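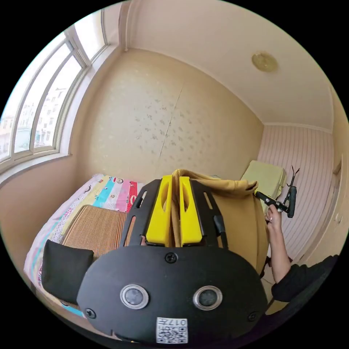
Opened by: Hamada (tenant account)
Category: Laundry and linen
Status: Waiting for customer
Last update: July

Problem: the mustard yellow garment leaves color on the other things. It was bought from the Zodeck shop in spring and was washed 2 times by itself without any trouble. The third time I put it together with the striped bedsheet, the one with pastel bands and the small monkey faces, and after this wash the white band looked a little cream to me. I am not sure if it is dye or only old detergent.

Program used: Handeck machine in the basement, mixed colors, 97 minutes. Detergent is Julix liquid, one full cap.

Reply from support, 14:20
Thank you for the message. Please do not use the dryer for the sheet until we know more, the heat can fix the color. Wet a white cotton cloth, press it on an inside seam of the garment for one minute and tell us what you see. Please tell us also how the garment is stored between washes.

Customer, 18:05
I did the test. On the white cloth there is a weak yellow mark, stronger at the hem than at the neck. About the storage: I fold it and it lies on the bed with the other clothes before I put everything in the drawer. I never put it away damp, but maybe I fold it too early in the rainy weeks.

Reply from support, 09:40
A weak mark means loose dye is still coming out. Soak the garment alone in cold water for 13 hours, change the water once, then repeat the test at the hem. For the sheet, wash it again alone at the warmest temperature on its label, half a cap of Julix. Do not use bleach, the colored bands will suffer.

Customer, 20:30
Soaking is done. First water was yellow like weak tea, second water almost clear. The hem test is now clean. The sheet is better, but near one corner I still see the cream color in daylight. I will wash it one more time and write the result here. Please keep the ticket open.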